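스톡켄트 게시판 > 책상·서재 > 마우스패드 작은 거 쓰시는 분들 계신가요

drendel_4
공용 서재 자리를 얼마 전부터 쓰고 있습니다. 상판이 진한 회색이고 돌 같은 얼룩무늬가 있습니다. 보기에는 괜찮은데 마우스를 그냥 올려 쓰면 커서가 가끔 튑니다. 그래서 하늘색 패드를 하나 깔았습니다. 구름 그림이 있는 작은 패드입니다. 마우스는 흰색이고요. 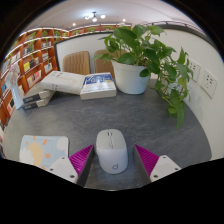
문제는 크기입니다. 저는 감도를 낮게 쓰는 편이라 손이 자꾸 패드 밖으로 나갑니다. 큰 장패드로 바꿀지, 감도를 올리고 그냥 쓸지 고민입니다. 장패드를 깔면 책을 펼 자리가 애매해질 것 같습니다.

발렌틴코스테
감도부터 올려 보세요. 저도 낮게 쓰다가 두 단계 올렸는데 이틀이면 적응됩니다. 문서 작업만 하면 작은 패드로 충분합니다.

mac_anh
저는 반대입니다. 감도 올리면 표 작업할 때 칸을 자꾸 잘못 찍어요. 장패드 까세요. 책은 패드 위에 펴도 됩니다.

발렌틴코스테
패드 위에 책 펴면 책이 밀립니다. 해 보고 하는 말입니다.

mac_anh
천 패드는 안 밀려요. 재질 차이 아닌가요.

drendel_4
벽 쪽에 꽃병, 책, 화분이 한 줄로 있습니다. 콘센트는 흰 칸막이에 있고 화분 쪽에서 가깝습니다.

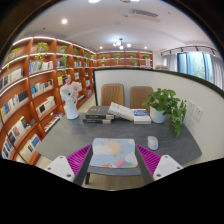 앞쪽은 비워 두려고 합니다. 노트북을 가져와서 쓰고 갈 때 들고 가기 때문에 고정으로 두는 건 마우스와 패드뿐입니다. 꽃은 조화라서 물 줄 일은 없습니다. 화분은 일주일에 한 번 물을 줍니다.

타이딘
패드보다 책이 먼저 눈에 들어오네요. 흰 책 하나를 비스듬히 기대 놓으셨는데 저렇게 오래 두면 책등이 틀어집니다. 눕히든 세우든 하나로 통일하는 게 낫습니다. 두꺼운 책은 눕혀도 괜찮고요.

drendel_4
북엔드가 없어서 그렇습니다. 논담리 매장에서 본 게 있는데 2개 묶음만 팔아서 안 샀습니다.

bao_ong
북엔드 2개면 딱 맞는 거 아닌가요? 양쪽에 하나씩.

drendel_4
한쪽은 화분으로 막으면 될 줄 알았습니다.

타이딘
화분으로 책 막지 마세요. 물 주다가 책 젖습니다. 잎도 늘어지는 종류 같은데 그쪽은 좀 비워 두세요.

질플뢰리
저는 상판 폭이 거의 100cm인 책상에서 작은 패드를 4년 썼습니다. 불편한 적 없습니다. 다만 패드를 오른쪽으로 더 밀어 놓고 씁니다. 가운데에 두면 노트북 놓을 때마다 치워야 해서요. 마우스도 패드 왼쪽 말고 오른쪽에서 시작하는 습관을 들이면 손이 덜 나갑니다.

mac_anh
오른쪽에서 시작하면 이번에는 오른쪽으로 나가잖아요.

질플뢰리
팔꿈치를 책상에 붙이면 안 나갑니다.

mac_anh
팔꿈치 붙이고 오래 쓰면 손목이 아픕니다. 사람마다 다르겠지만 저는 그랬어요.

drendel_4
일단 돈 안 드는 것부터 해 보겠습니다. 패드는 그대로 두고 감도만 한 단계 올리겠습니다. 책은 주말에 다시 정리하려고 합니다.
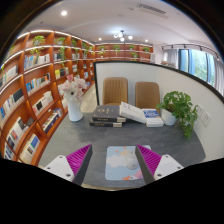
패드 오른쪽에 놓은 마우스, 뒤로 꽃병과 책과 화분

bao_ong
이 정도면 장패드 안 사도 되겠는데요. 저는 패드보다 스탠드를 하나 두겠습니다. 저녁에 책 보시면 필요할 겁니다.

drendel_4
스탠드는 생각해 보겠습니다. 콘센트가 가까우니 선은 짧아도 될 것 같습니다. 감도는 한 단계 올린 걸로 다음 주까지 써 보고 다시 글 남기겠습니다.

최근 글
- 떠 북엔드 낱개로 파는 곳 있나요
- 늘어지는 화분, 책장 위에 둬도 되는지
- 회색 상판에 먼지 덜 보이게 하는 법
- 조화 먼지 털기, 드라이어 써도 되나요

문의: 스톡켄트 게시판 운영팀 | 게시물의 저작권은 작성자에게 있습니다 | 맨 위로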